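Feb 16, 2021

So the schedule for Kundo Speedway finally dropped last night and I read the whole thing twice in bed with my phone about two inches from my face. Season opener, two midweek specials, and the big one in June! 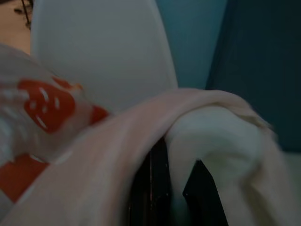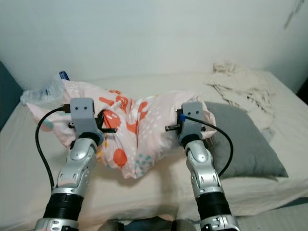
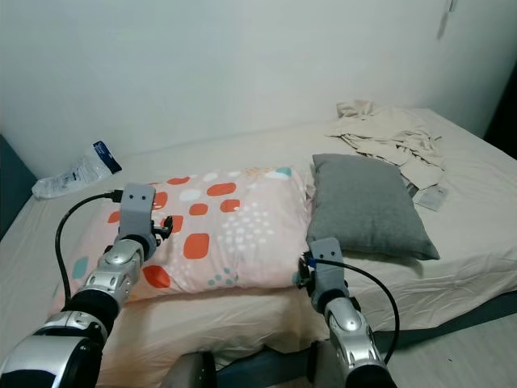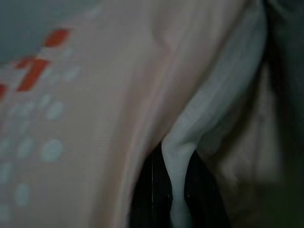 *Pink fabric, four ways.*

Anyway, the racing. The June show is 200 laps this year, which is a LOT of laps on a track that goes slick by the halfway point. I love it. Last time they ran anything that long, the leader burned his right rear off trying to lap the back of the field, and a guy who'd been riding around in seventh all night just drove by everybody (I was yelling so loud I dropped my fries).

The points deal is a little different too. The Dralta team won the title with 3,363 points, and second place was so close that one bad heat race would have flipped it. Now heat races pay fewer points and the features pay more. I'm not sold. Heats are half the fun, and I want those guys sweating from the first green flag.

My driver is still in the old Fledex car, number 262, with the ugly yellow nose. They say there's a new engine in it. They said that last year also. I bought the shirt anyway.

Tickets for the opener go up next week. If you've never been, sit high in turn four, bring something to cover your drink, and get there before hot laps so you can walk the pits. It's some 522 steps from the back parking lot to the gate by my fitness watch, so wear real shoes and not the sandals I wore last summer.

I still need to find out if Yook Raceway is running on the same nights, because their schedule isn't out and I can't be in two places. If anybody hears anything, leave me a comment!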